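Bustwood Garden Club — minutes from the December get-together

Hi all, it's my turn with the notebook again, so forgive the rambling. We got going at 7:30, once the kettle had boiled.

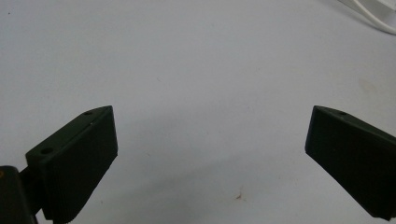

First up was the seed swap. Rebecca Villa has been talking to the Plovthorpe club and they'd love to do a joint one this time, which I think is a great idea (their tomatoes put ours to shame last summer!). They can bring up to 30 people. We said yes, and Rebecca will call them back about parking.

Then the long one — the water line to the back plots. Trefor Pumphrey got a price from Provow for the full run and it made a few of us gulp. He thinks we could dig the trench ourselves and only pay for the hookup. I'm all for it, though my back may vote differently. Show of hands was 17 for digging, 2 against. Trefor will ask Provow for a new quote.

Owen Street gate: still sticking. Please lift it as you pull, and don't kick it.

Plot fees stay the same. There was some back and forth over whether half plots should pay exactly half, and we went in circles on that for a good while, so it's carried over to next time.

We also have eight bags of leaf mold left by the shed, first come, first served. I took one on my way out, so make that seven, sorry!

Rebecca asked for ideas for the bare strip by the fence. So far we have currants, sweet peas, and a bench. Send her more if you've got them.

We wrapped up at 9:10. Trefor has the notebook next month.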